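Jencombe Opens Its First Staff-and-Guest Tidy Room for Short-Stay Hosts

19 January 2021

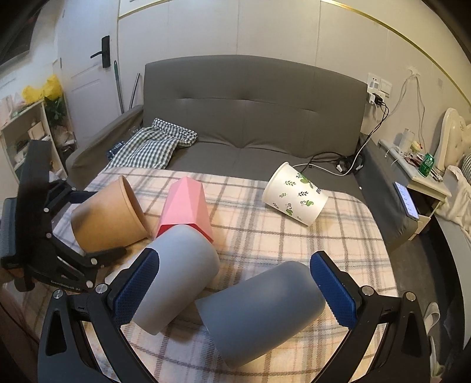
I've been letting out rooms for 11 years, and I still can't walk past a messy sofa bed without wanting to fix it. So I'm very happy (and a bit nervous!) to tell you that my little company, Jencombe, is opening a practice room where hosts can come and learn the fast turnaround, the one you do between a late checkout and an early check-in. I'm Cameron Tamihana, I started the business, and I picked out most of the furniture myself. We wanted the room to feel like a real rental after a real weekend, so there are cups tipped over on the plaid blanket, a pink faceted vase lying on its side with them, and a green-and-white gingham cloth crumpled up at the back of the seat. That's the sort of thing I find when I open the door at my own places, and it's what you'll be dealing with when you come to see us.

The idea came out of a class I gave last April. I had a nice set of slides about folding and stacking, and people were polite about it, but all the questions at the end were about small stuff. Where do you put the cups while you strip the bed? Do you shake the blanket out first or clear the chargers first? I tried to answer with my hands in the air and felt pretty silly. You need a bed in front of you for that kind of talk.

So now we have one. It's a dark grey sofa bed with a tall padded back, and I chose it because so many of our hosts have something like it in the second bedroom or the den. There's a small white cabinet next to it, and the outlets are on the wall right there, cords and all. Cords are a big part of the session, by the way. Guests leave chargers behind more than anything else, and if you pull a blanket off in one big swoop you can send a cable flying. I have done this. I have also found the cable a week later in the laundry.

A session runs 90 minutes and goes like this. You come in, you look around for a minute without touching anything, and then you start with whatever can roll or spill. Cups come off first. Paper ones go in the trash bag, plastic ones go to the kitchen tub. Anything decorative gets checked for chips and set on the cabinet. Then it's soft things, then cords, then the bed itself. After that we mess it all up and you do it again with a partner, and the second go is usually a lot more fun (people get competitive, I'm warning you now).

We also spend a little time on lost property, which I care about more than I probably should. Small items love to hide under cloths and down by the armrest, so we teach you to lift fabric straight up and look before you bundle it. Every guest item goes into a labeled bag with the room name on it. Our hosts logged 1,390 left-behind items last year! Most of them made it home, and I would like the rest to do the same.

The furniture was put together with help from our friends at Gounder, who do the upholstery repairs for our hosts, and the booking page is run through Zirnon, the same system our hosts already use for their calendars. If you have a Zirnon login you don't need a new one. If you don't, you can sign up at the door and we'll sort it out over coffee.

Sessions are $20 a person and we take small groups only, so please book ahead. There are 23 dates open for the first season. Hosts who list with us get their first session free, and you're welcome to bring along whoever helps you clean. Wear something you can bend down in.

Press visits are welcome too. Drop me a line through the contact page on the Jencombe site and I'll find you a time. You'll probably be handed a trash bag when you get here.

About Jencombe
Jencombe helps people who rent out spare rooms and small apartments with cleaning, linens and guest supplies.

Press contact
Cameron Tamihana, founder, Jencombe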